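Refinishing carved furniture: strip it or clean it first?
Vatinholm Home Boards > Wood & Finishes

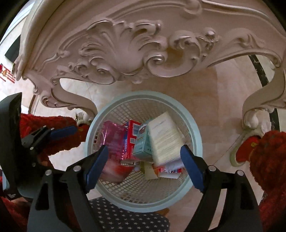

pinebluff_421
What do you clean old carved pieces with before deciding to strip? Got a console table at the Surkar estate sale, all scrolls and shells, gunk down in every groove.

Haddad
Warm water, a drop of dish soap, soft toothbrush. Wring it out good, do a small patch, dry it right away. Mineral spirits on a rag if theres wax. Wait a day before you decide anything.

pinebluff_421
ok so no stripper yet

gluepot
I'd strip it. Soap just moves the dirt around down in the carving. Gel stripper, brass brush, done in a weekend.

Haddad
brass brush on carving?? no. You'll round off every edge. Seen it done to a nice mirror, looked like melted soap after.

gluepot
Only if you lean on it. Did 2 chairs this way, no problem. Also depends what the carving even is. Lots of it is molded stuff glued on, stripper will turn that to mush, so check first

pinebluff_421
how do I check

gluepot
Look for a chip on the underside or inside a leg. Chalky and white = not wood. Grain = wood.

oldbarnkate
Test for lead before anybody brushes or sands anything! Any old painted piece. I skipped it once and had to throw out a rug.

Haddad
^ this. should of said it first

dovetail118
Going to be the odd one out, leave the grime in the grooves. It's what makes carving read from across a room. I wipe mine down, put on Mirnari paste wax, buff it, leave it alone. 5 years now and looks fine.

oldbarnkate
Wax over dirt, ugh. Sorry but no. You're just sealing it in

dovetail118
my table my dirt

pinebluff_421
Update, found a chip under the back rail. Grain. So wood. Lead test kit is on the way, did one leg with the toothbrush in the meantime and the water went brown right off. Color underneath is a lot lighter than I figured.

Haddad
Nice. change the water a lot. And hold off on the other legs till the test is back

gluepot
still say strip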